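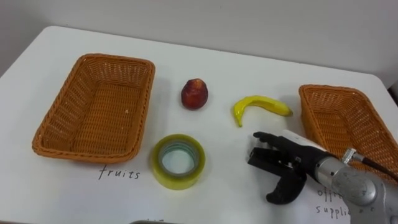
Cinzia Guerra asked under my last thread why anyone still treats sorting as a hard problem, when factories have had machines sorting parts for decades. Fair question, and the answer takes more than one post.

1/ Factory sorting mostly works because the parts are known in advance. Same shape, same belt, same light, same spacing. Someone has already done the tidying before the machine gets involved. A kitchen counter at the end of the day has had no such treatment.

2/ The task I use as a yardstick: two baskets, a few objects between them, fruit in one and office supplies in the other. A red fruit, a banana, a roll of packing tape. A four-year-old can do it. I would pay real money for a machine that does it all day without a person standing next to it.

3/ Split it into parts. Part one is knowing what the thing is. In 2020 this is in decent shape. A camera and a trained network will tell a banana from a roll of tape nearly every time if both are in plain view and the light is even.

4/ Part two is knowing where the thing goes. With labels written on the table, you can have the system read them, or you can type the rule in beforehand. Most demos type it in. Ask which one you are watching. Handwriting with an arm in front of half of it is a different job from a line in a config file.

5/ Part three is picking it up. Most of the time and most of the failures are in here.

6/ Take the tape. Lying flat, it is a low ring. You can close on the outside, or put a finger through the hole and pinch the wall. The outside grip needs a wide opening and fingertips close to the table. The pinch needs good positioning. People switch between the two without noticing.

7/ Clear tape is also unkind to depth cameras. Light passes through or bounces off at odd angles, and you get holes in the depth map right where you wanted an edge.

8/ A small round fruit rolls. If one finger touches before the others, the target has moved and the plan is out of date. Either you close evenly or you look again and replan. Looking again costs seconds.

9/ A banana has a good axis and a bad axis. Across the middle is fine. Along the length, it pivots out of the grip. If it's a plastic one you may squeeze as hard as you like. A ripe one keeps a record of every attempt.

10/ Hand choice. Two flat jaws are cheap, stiff and easy to plan for. Suction is faster still on boxes and bad on anything woven, porous or lumpy. A multi-fingered hand gives you more grips and also more joints to calibrate, more cable, and more hand blocking the view of the thing you want.

11/ That last one gets left out of the brochures. If your camera is up by the head, the hand covers the work at the moment you most need to see it. The fixes are a second camera, touch sensing in the fingers, or moving slowly. Most groups move slowly.

12/ Some numbers from my own notes. In July I logged 200 picks of mixed household items on a bench arm in Lillcombe. The fast half of the run was no faster than me working with one hand and a coffee. I stepped in often enough that I would not have left the room.

13/ Someone will bring up the Wellia Sani, at $2,199. I have read the manual. It wants items under 60 mm across, one at a time, on the mat supplied. Within those limits I expect it's fine. A full-size apple is outside those limits.

14/ Shop floor is a better story. Gurnwood runs a returns bench with 50 item types, all known, fixed lighting, and a person on call for the odd ones. I would call that a working system. It took a lot of fixturing to get there, and the fixturing doesn't travel to your house.

15/ What I would want before saying "yes, it can do this chore": unsorted items it hasn't seen, table not cleared first, baskets moved between runs, the full log of stops and human touches, and the time per item including retries. Video at normal speed.

16/ To Cinzia's point, then: identifying is mostly there, placing in an open basket is easy, grasping is partly there, and running unattended isn't. Baskets are generous targets, by the way. Change the chore to "put the fruit back in the bowl without knocking the others out" and I would mark it lower.

17/ Corrections welcome if you have logs. Please give the item list and the number of interventions along with the success rate. Posted October 30, 2020, and I'll add a note here if my figures change.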